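Do Road Arrows Really Tell Cars What to Do?

People say paint on a road is "just like a sign." Is it? A sign stands up where you can see it. Paint lies flat, gets driven over all day, and wears away. So let's not believe it too quickly.

Start with the arrows. An arrow that bends left means drivers in that lane turn left. Fine. But an arrow can't stop anyone. It only works if drivers look early and pick the correct lane. That's why towns often paint the same arrow more than once before an intersection.

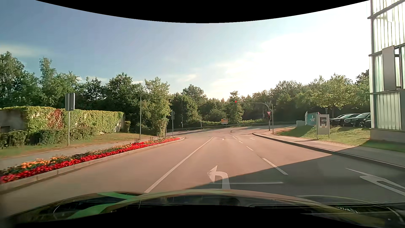
Why are some lines broken and others solid?
Broken lines usually mean a driver may change lanes if it's safe. A solid line usually means stay on your side of it.

Notice the word "usually." Rules change from place to place, so anyone who tells you a line means the same thing everywhere should be asked to prove it.

Try this test on your next ride. Sit in the back, pick 3 arrows, and guess where each lane goes before the car gets there. Were the arrows right? Were the drivers? Write down both answers, because they may not match.

Fedir Skoryk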